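Textiles and Garment Care, Unit 2
Handout: handling and folding dark knits and fine weaves
Course tutor: Yiran Zeng
Issued 30/11/2021

Read this before the practical. It replaces the September sheet, which had the wrong page numbers for the Vornley workbook.

What we cover

Dark cloth is harder to sort than pale cloth. Navy and black look alike under the ceiling lights in Room 113, so take pieces to the window before you decide on a pile. Look at the surface as well as the colour. Fine ribs usually run along the length of the cloth, and they tell you which way to lay it.

Weight

Most of the practice pieces are between light and medium weight. A cloth of 200 grams per square metre will hold a fold if you smooth it with your hand. Anything lighter tends to slide, and you will have to fold it again.

Finding the edge

A piece that comes out of the basket in a heap has no obvious top or bottom. Do not shake it straight away. Lift it from one point and let the rest hang. The lowest part is often a corner. Hold that corner, let go of the first point, and run your free hand along the hem to the next corner. Clyde Thibodeaux will show this at the start of the session and again for anyone who misses it.

Creases and folds

A crease is a sharp line that stays when the cloth is laid flat. A soft fold drops out when you smooth it. Students often write "creased" for both, and lose marks in the written part.

On dark cloth the folds show mainly as changes in shade. The ridges look a little lighter and bluer, and the hollows look nearly black.

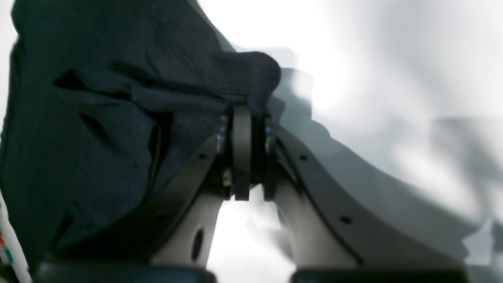
When you write up a piece, note the colour in good light, the direction of any ribbing, and where the cloth doubles over itself. Leave fibre content blank unless there is a label.

For next time

Read the Calloway chapter on knitted structures and finish the table on hems. Hand both practice sheets to Yiran before the session starts. Locker code for the cloth store is 2225.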